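Notas del ponente. Kit de pinza manual Plotbridge, bloque 2: textil.

Diapositiva 6. Retomar desde el montaje. El kit de Fikstead se entrega con dos mordazas articuladas, juego de almohadillas y software de registro. Precio de lista: 2000 euros; recambio de almohadillas, 35.

Prenda vaquera sobre tela de cuadros. Es el caso que más preguntas genera en soporte: costuras gruesas, capas superpuestas, bolsillos. Decir que la apertura se fija antes de la aproximación y que el agarre se busca en un pliegue, no en tela tensa.
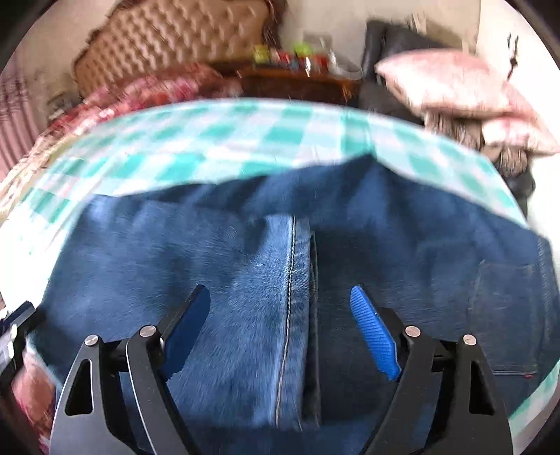

Protocolo de evaluación: 400 repeticiones por tipo de tejido, mismo operario, sin cambio de almohadillas. Se anota agarre, deslizamiento o doble capa. Los fallos por doble capa se cuentan aparte; no mezclarlos con los de deslizamiento.

Comparación con Stundex: solo si preguntan. Su pinza pesa menos, pero no admite cambio de almohadilla en campo.

Pendiente desde enero: tabla de desgaste. No dar cifras.

Pasar a la diapositiva 7, calibración.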